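My 13 months in a bond fund

9/9/22
By Uriel Ochoa

I sold the last of my Zullesov short-term bond fund this week. I bought it in August of last year because my savings account was paying next to nothing and I wanted somewhere to put money I didn't need right away. The fund was supposed to be the dull part of my portfolio. It has not been dull.

Short-term bonds fall less than long ones when rates go up, and I knew that. What I didn't think through was how low the starting yield was. When a fund yields under one percent, one bad month wipes out a year of interest. I had several bad months. By May I was down enough that I stopped opening the statements, and that was a mistake, as the spring was when I should have been reading them. 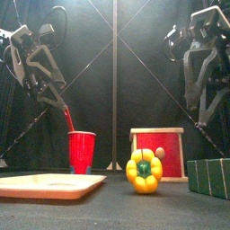
My total loss, after counting the interest I was paid, came to $1,617. I can live with it. Some of that money went in as a lump sum and some in monthly transfers, and the monthly transfers did better only because the later ones bought at lower prices. I keep two tabs in my spreadsheet, one for each, and I look at them side by side, a bit like the two arms hanging over the dark tabletop, one from the left and one from the right, with the toys and household things between them. The lump sum tab is the ugly one.

Ramil Dumlao, who I used to work with at Henley, thinks I sold at the wrong time. His argument is that the fund now holds newer bonds with better coupons, so the yield going forward is decent and the damage has been done. He may be right. If I didn't need the money until 2025 I would probably have stayed put. But I want to replace the roof next spring, and I would like to know what the balance will be when the roofer sends the bill.
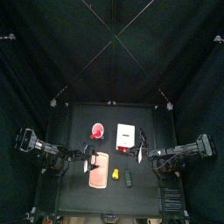 Two robot arms over a square black work surface, with cables crossing behind.

So the cash is going into Treasury bills. I set up the account last night and put in $3,000 to start, with a six-month maturity. The rest will follow in pieces over the next few weeks. I am not trying to guess what the Fed does next. If rates go up again, the later pieces will get a better yield, and if they don't, I still know what I'm getting on the first one.

I still own the Kiani stock index fund in my retirement account and I haven't touched it. That money has decades to recover. I'll post the T-bill yields once the second purchase goes through.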